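2023-11-05
By the paper bench, Skollham

Paste, mostly. The second batch of wheat starch from Trallier went into the pan this morning at the same strength as the last lot and came out thinner. I cooked it for 40 minutes with the lid off for the last stretch, sieved it twice and left it to cool with a sheet of film on the surface. Once cold it slumped off the brush where the old one stood up. Written on the tub lid as "thin, use for lining only" so that it doesn't get picked up for spines.

Not sure whether it is the starch or the water. The old batch was made with the filtered water from the jug and I may well have filled the pan from the tap out of habit. Will make another half quantity with the jug next time and compare before complaining to anyone.

The Stisidham ledgers are going slowly. There are 17 volumes on the shelf and the first six are now brushed, paginated in pencil and listed. Volume four is the bad one. The front board is off, the leather on the spine comes away as red powder if you so much as look at it, and the first section is held by one thread and a great deal of old brown glue. Somebody has been at it before us with a strip of parcel tape down the inner joint. The tape carrier lifted easily enough with the warm spatula but the adhesive has gone right into the endpaper and I have left it. It isn't sticky any more and it isn't over any writing.

Spine cleaning on volume four: poultice of the thin paste (so it was good for something), left on under film, then scraped with the bone folder. The first application took off the top layer of glue and very little else. The second went down to the folds in most places. Stopped short at the tail, where the paper of the outer folds is soft and was starting to come up with the glue. Let it dry under a light board overnight and look again before doing any more.

Tissue repairs so far on that volume are all in the first and last sections. I used the medium tissue for the folds and the light one for edge tears. The light one is nearly invisible on the cream paper but shows grey on the blue leaves at the back, so those need toning. Tried a weak wash of acrylic on an offcut, brown with a touch of black, and it dried too warm. Tried again with less brown. Both strips are pinned over the sink with the mix written on the end in pencil.

Some of the blue leaves have ink that moves. Tested with a damp swab on a full stop at the bottom of a column: black ink fine, red ink came off pink. So no wet work at all on anything with red ruling, and repairs there go on with the remoistenable tissue, barely damp. Please don't go by the first few pages when deciding. The red ruling doesn't start until folio 59 and then it is on every leaf.

Moved to the big table after lunch to sort out the layout for lining. The bench is too narrow for an open ledger with its boards down, and the boards end up hanging over the front, which is how the corner of volume two got knocked.

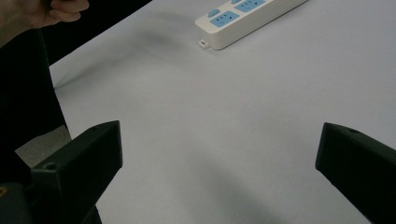
Big table, with the white power strip, blue sockets.

For lining I would like the boards, felts and blotters stacked on the left and the book in the middle, spine towards whoever is pasting. Tried the moves with a dummy made from scrap sections and it works if the weights are kept within reach and not on the trolley. The paste bowl wants a saucer under it. A cloth underneath is no use, it just hides the drips until you put a felt on them.

Pressing. The iron nipping press is still stiff on the last turn and squeaks. I cleaned the screw with a dry brush, got a fair amount of grey fluff out of the thread and put the smallest smear of wax on it. Better going down, no different coming up. It leaves a faint line on blotter if the lower board isn't pushed right to the back, so push it to the back.

Tried the Bangash blotters against our old stock. Same thickness by eye, softer surface, and they drink faster. A damp offcut left between two of them was flat and dry to the touch well before its twin in the old ones. They also shed. There were white fibres on the offcut that had to be brushed away, and I wouldn't put them straight against leather. With a sheet of non-woven between they are fine. I would order more of these for paper and keep the old ones for covers.

Humidity is up and down with the rain - the dial by the door and the little digital one on the shelf don't agree, and haven't for months. I go by the shelf one. Felts taken off the rail this morning still felt slightly clammy, so I turned them over and left the drying rack open. If they are the same next time we should move the rail to the inside wall.

Leather for volume four: still undecided. A full reback would look well but means lifting the old leather on the boards, and I don't think it will lift in one piece. The alternative is a cloth hinge and a box. I lean towards the box. The ledgers are going back to be read a few times a year at most, and a box was agreed in February for the two volumes with no boards.

To do:
- half batch of paste, jug water, same starch
- check tail of volume four, then decide on more poultice
- third go at toning the light tissue
- pencil a note inside the folder of each volume that has red ruling
- cut boards for volume two corner repair
- more non-woven, we are on the last of the roll
- find the small bone folder. It was in the tray with the needles and now it is not

Brushes washed and hung. Volume four is under board and weight on the end of the bench, please leave it there.

Contact the bench | © Skollham Paper Workshop | Back to top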